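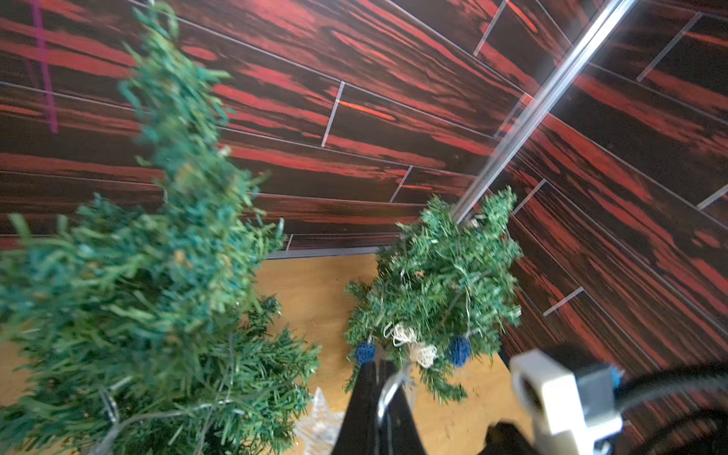 What are you paying for in a gift hamper?

The owner of Pulleck packs hampers in a unit behind a tile shop and sells most of them in the last weeks of the year. She agreed to talk on the condition that I stop calling them baskets of crackers. I said I would try.

My first question was the price. Her standard hamper, the Udaro, costs $218, and I had added up the contents at ordinary store prices before I came. I got nowhere near it.

"You didn't count the hamper," she said. "You didn't count the packing, or the boxes that come back smashed."

I asked how much of the $218 was food. She thought about it and said, "More than half." How much more? "More than half."

The large one, the Nilsuwan, is $418 and holds 22 items. One of those is a card listing the other items. When I brought this up she laughed, then defended it. "People keep the card. They want to know what the chutney was."

There is a lot of chutney. I wondered if anyone had ever asked for that much of it. "It travels well and it lasts," she said, and to her credit she didn't pretend that was the same as being popular. Cheese would please more people, but cheese has to go out chilled, and she gave up on that after one warm April.

The word "artisan" appears all over her website. I asked what it meant. "Small makers," she said. How small? Some 20 suppliers, it seems, and one of them, Minder, also sells its shortbread to supermarkets in a different tin. "Same recipe," she admitted. "Nicer tin."

She was firmer on delivery. Orders placed by noon go out the same day, and she won't promise Saturday arrival to anyone. "Other companies promise it. Then they apologize." I found that more convincing than anything on the site.

Would she send one to her own mother? "I send her the fudge and a bottle of wine," she said. "She doesn't like chutney."

The fudge and the wine can be ordered separately. The link is near the bottom of the page, under the returns policy.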